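Spare gears back at Komalgate repair mornings from Friday

Komalgate's repair mornings start up again on Friday, doors 10am, and the parts table is back with them. Small plastic gears mainly. Mixers, toy cars, curtain motors, that sort of thing. Bring the broken one with you, even if its in bits.

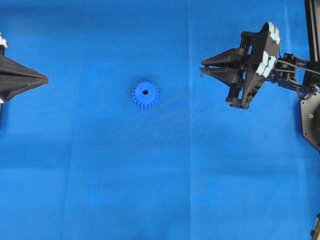 Styliani Stergiou wrote in to ask whether old sewing machine gears count, hers is from a 1968 Skokton and the shop in town told her to bin it. Yes, they count. Bring it.

The stock list now runs to 662 parts, most out of the Sandu workshop when it closed in April. Sorting took 4 evenings. Metal ones went quick, plastic slower as the teeth have to be checked under a lamp.
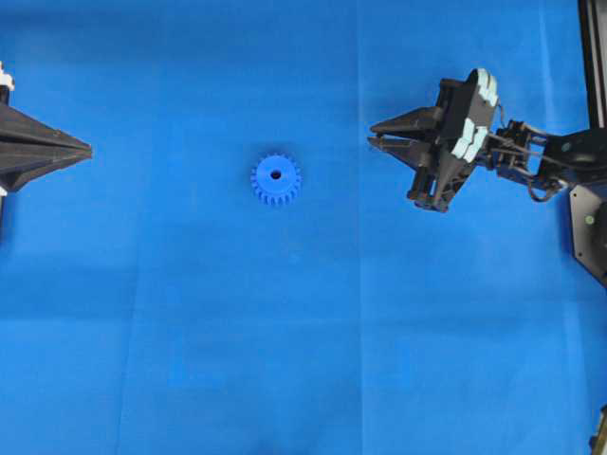 Matching is free, parts are 50p each. Annatjie Ngcobo will be on the table until noon and wants people to check the middle as well as the rim, because a gear with good teeth is no use if the hole doesnt fit the shaft. The small blue one has its round hole in a slightly raised hub, so measure the depth there too. Calipers on the table, please put them back.

Pins and short shafts are in a seperate tray this time. No batteries, no mains testing before 11.

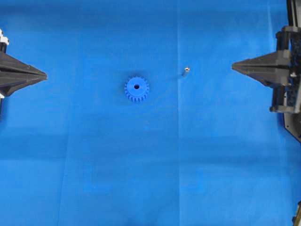

Blue spur gear and a small metal pin, Komalgate.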